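September 6, 2022

Wash-up corner, second go. Delyth Skyrme and I started on it before lunch and carried on after. The aim was to get the sink counter back to something people can use for washing up, with the bin close enough that paper towels end up in it.

Stock first. We had 26 boxes from the Kenent delivery, all cardboard. Delyth opened each one, wrote the contents on the short side in marker, and flattened the ones that held only packing paper. That left 7 to go to the Listevon store, which won't take anything over 24 kg, so the two heavy ones will have to be split. I haven't done that yet. The trolley is still with Sunee Panyasiri upstairs.

The counter had been used as a shelf since April. I wiped it down with the Sasoveo cleaner, diluted as on the label, and went round the base of the tap with an old toothbrush. The marble pattern hides marks, so it needs wiping even when it looks all right. Limescale behind the tap came off on the second pass. There is a brown ring near the wall that did not shift. Will try citric acid on it.

Rule for the counter from now on: soap stays, drinks go back to desks at the end of the day. Anything in a bottle without a readable label goes on the tray for Sunee to check, and she decides whether it's kept.
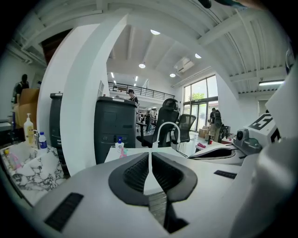 Where do flattened boxes go if the recycling cage is full? Behind the door in the goods corridor, tied in bundles, until the Thursday collection.

Bin: Delyth wants it nearer the sink. I tried it there with the lid open and it got in the way of the cupboard door, so it went back. A smaller one under the counter might do for paper towels. Pană have a 50 litre one in their list but that's too tall, I measured. Need the next size down — will ask for the height before ordering.

Soap: topped up from the big container. Some 7 refills left in it, going by the level. The pump sticks if it's filled above the shoulder of the bottle, so stop short of that.

Left to do:

- split the two heavy boxes and re-mark them
- citric acid on the ring by the wall
- ask Pană about the smaller bin
- get the trolley back from Sunee
- new sponge, the old one went out with the packing paper

Delyth is in tomorrow morning and will start with the boxes. Marker pens are in the top drawer, the black one is nearly dry.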